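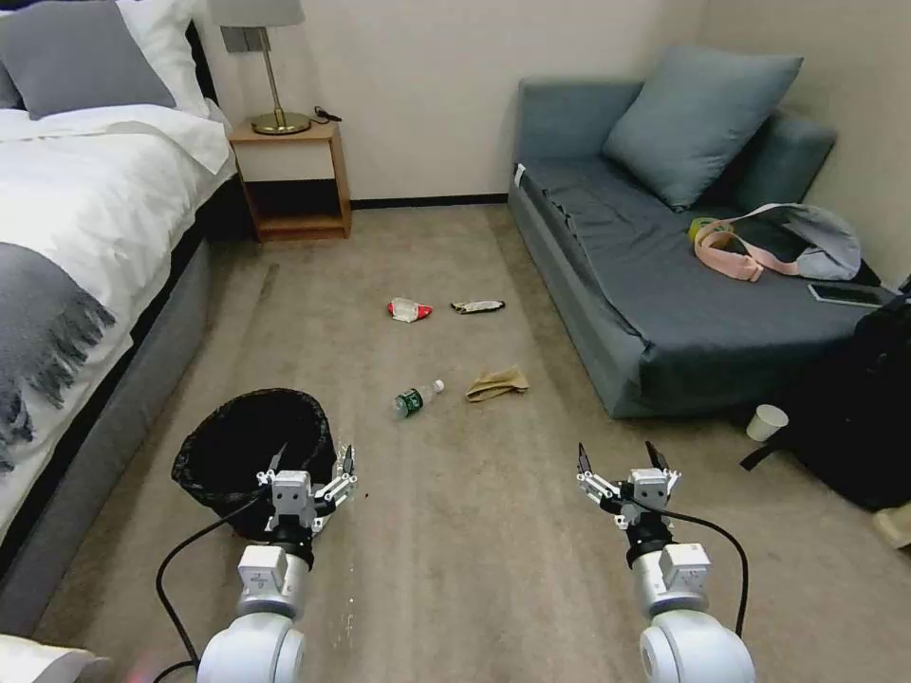
Bedroom floor before the pick-up: bottle, wrappers and a lined bin close by.

The ten-minute bedroom floor reset

I love this job. It's the smallest bit of housework I do and it changes a room more than anything else on my list! A small bedroom can have a made bed and a tidy nightstand and still feel grubby, all thanks to a water bottle and a few wrappers on the carpet. Clear those and the whole place looks cared for.

What you'll need
A small bin with a bag in it
A second bag or tub for recycling
A vacuum
A damp cloth

Step 1: Bring the bin to the mess
Carry it right out onto the carpet. If you leave it in its corner you'll be walking back and forth with one wrapper at a time, and that's when people give up. Fold the rim of the bag well over the outside so it stays put when you drop things in. A round bin like this black one can be a bit fiddly with square-bottomed bags, so push the bag down to the base with your fist first and let the air out.

Step 2: Start with the biggest thing
On this floor it's the plastic bottle. Tip any leftover water into the bathroom sink, squash the bottle and put the cap back on (check your local council's rules, as some want caps off). Ours at Nernham takes them on. Bottles go in the recycling tub and not the bedroom bin, where one 500 mL bottle takes up half the room.

Step 3: Work from the door to the far wall
Pick up the paper next. Clean brown paper can be recycled, but anything greasy goes in the rubbish. Then move on to the wrappers further back, and give each one a gentle squeeze over the bin before letting go so the crumbs don't end up in the carpet. My neighbour Maritza Villanueva taught me that one and I've never gone back.

Step 4: Check the bed edges
Lift any throw that hangs over the side. Fringes are terrible for hiding lolly papers! Fold it back onto the bed while you look, then leave it there until you've vacuumed, or the fringe will go straight up the nozzle. Ask me how I know.

Step 5: Surfaces, quickly
Wipe the nightstand, including the open shelf, and coil the charging cable beside the lamp. Dust from the top lands on the floor, so do this before the vacuum comes out.

Step 6: Vacuum
Go slowly over the light specks, once in each direction. Pale beige-grey carpet is forgiving from the doorway but much less so in afternoon sun. Run the crevice tool along the baseboard too.

Step 7: Tie off and reline
Take the bag out, tie it and pop a fresh one in straight away. I keep 5 spares folded flat in the bottom of the bin, underneath the one in use.

Put the bin back within arm's reach of the bed and you'll have far less to pick up next time.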